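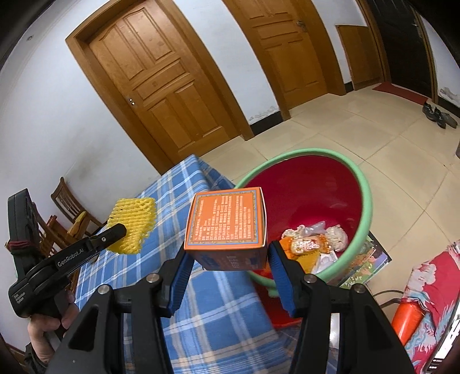
Right, moving thread, because people keep asking how Niltcombe's going. Boxes everywhere still. Biggest lesson so far is fruit. Keep every one of those yellow foam net sleeves, they go over glasses, eggcups, light bulbs, the lot. I paid for bubble wrap like a mug.

Van was 45 minutes late. Driver (hello Blagoje Ristić if you're on here) got the sofa up 3 flights without swearing once. I swore enough for both of us.

Deposit on the old place – still waiting. 800 quid. Agent says "processing". Have been hearing processing since July.

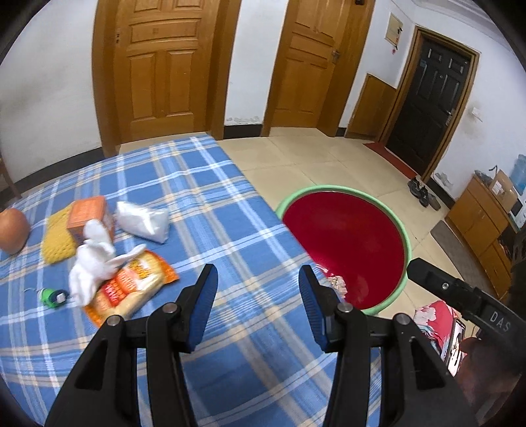

Next job is curtains. Viorica Zupan reckons go plain and I think she's rihgt, every shop wants to sell me something with leaves on. Trouble is I love a check. Blue plaid tablecloth with the white and pale yellow stripes, that's the sort of blue I want on the kitchen walls, bit greyer maybe. Paint people keep giving me samples that dry lilac.

Anyway kettle found, tin opener not. Beans tonight were ring pull thank god. More tomorow if the broadband turns up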